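Projektbericht Praxismodul Robotik
Teilprojekt Laria: Erhebung von Demonstrationsdaten für zweiarmige Greifaufgaben
Bearbeitung: Venla Jääskeläinen, Teemu Kemppainen

1 Aufgabenstellung

Ziel des Teilprojekts war der Aufbau eines Datensatzes, mit dem eine Strategie zum Umsetzen und Ineinanderstellen von Geschirr durch Imitationslernen trainiert werden kann. Gefordert waren mindestens 300 verwertbare Episoden. Training und Auswertung des Modells liegen beim Teilprojekt Partanen und werden dort beschrieben. Gegenstand dieses Berichts sind Versuchsplan, Aufnahmeverfahren, Filterung und die dabei aufgetretenen Fehler.

2 Aufnahmeverfahren

Die Demonstrationen wurden durch Teleoperation erzeugt. Eine Person führt die beiden Arme, die zweite startet und beendet die Aufzeichnung, vergibt die Episodennummer und trägt Auffälligkeiten in das Protokoll ein. Nach jeweils 80 Episoden wurde gewechselt. Aufgezeichnet werden Gelenkwinkel, Greiferöffnung und die Kamerabilder mit gemeinsamem Zeitstempel. Die Aufnahmesoftware Fistavix schreibt jede Episode in eine eigene Datei. Abgebrochene Episoden bleiben erhalten und werden mit einem Statusfeld gekennzeichnet.

Vor jeder Sitzung werden beide Arme in die Ruhelage gefahren und die Nullpunkte der Greifer geprüft. In der ersten Woche wurde diese Prüfung nur morgens durchgeführt. Der Nullpunkt des rechten Greifers verschob sich im Laufe des Tages, so dass die betroffenen Episoden nachträglich korrigiert werden mussten.

3 Versuchsplan

Verwendet werden Schalen und Becher in unterschiedlichen Farben. Die Startpositionen gibt ein Skript vor, das die Tischfläche in Zellen einteilt und jedem Objekt eine Zelle zuweist. Die Ausrichtung innerhalb der Zelle ist frei. In einem Vorversuch ohne Skript hatten beide Bearbeiter die Objekte überwiegend in die Tischmitte gestellt; die Randbereiche waren im Datensatz kaum vertreten.

Jede Episode erhält eine kurze Anweisung in Textform, zum Beispiel "Becher in die blaue Schale stellen". Je Anweisung wurden drei Formulierungen hinterlegt, aus denen das Skript zufällig wählt. Welcher Arm ein Objekt greift, ist nicht vorgeschrieben. Objekte am linken Rand wurden erwartungsgemäß fast immer mit dem linken Arm gegriffen. Übergaben zwischen den Armen kommen im Datensatz selten vor und wurden im Mai in einer zusätzlichen Sitzung nacherhoben.

4 Filterung

Insgesamt wurden 885 Episoden aufgezeichnet. Die Filterung erfolgte in zwei Stufen. Automatisch verworfen wurden Episoden mit Lücken in den Zeitstempeln sowie solche, in denen sich ein Arm nach dem Start länger als fünf Sekunden nicht bewegt, obwohl er für die Anweisung benötigt wird. Die übrigen Episoden wurden von beiden Bearbeitern unabhängig gesichtet und als gelungen, korrigiert oder misslungen eingestuft. Als korrigiert gilt eine Episode, in der ein Fehlgriff auftritt und das Ziel trotzdem erreicht wird. Bei 83 Episoden wichen die Einstufungen voneinander ab; sie wurden gemeinsam erneut gesichtet. 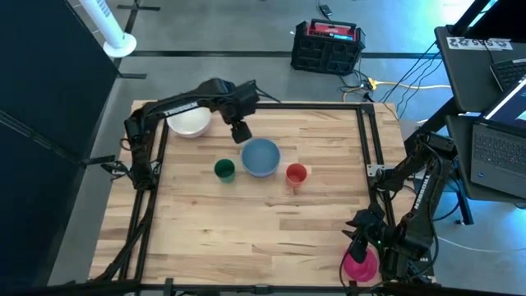
Die meisten Abweichungen betrafen die Grenze zwischen gelungen und korrigiert. Ein kurzes Nachsetzen des Greifers am Schalenrand wurde zunächst uneinheitlich bewertet. Festgelegt wurde schließlich, dass ein Nachsetzen ohne vorheriges Schließen des Greifers nicht als Korrektur zählt. Die Regel steht in Anhang B und wurde rückwirkend auf alle Episoden angewendet.

5 Fehlerquellen

Verdeckung: Steht ein Objekt unter dem Unterarm, ist es aus der festen Kameraperspektive nur teilweise sichtbar. Solche Startzustände wurden beibehalten, im Protokoll jedoch markiert.

Kabelführung: Bei weiten Drehungen des Handgelenks kann das Kabel Objekte auf dem Tisch verschieben. Episoden mit Kabelkontakt wurden als misslungen eingestuft.

Bedienereinfluss: Kemppainen greift Becher bevorzugt am Rand, Jääskeläinen von der Seite. Das Kürzel der führenden Person wird deshalb als Metadatum mitgeführt.

6 Offene Punkte

Die Anforderung an die Zahl verwertbarer Episoden ist erfüllt. Nicht umgesetzt wurde die Variation der Beleuchtung. Der Export in das Format von Partanen liegt als Skript vor, übernimmt das Statusfeld derzeit aber nicht.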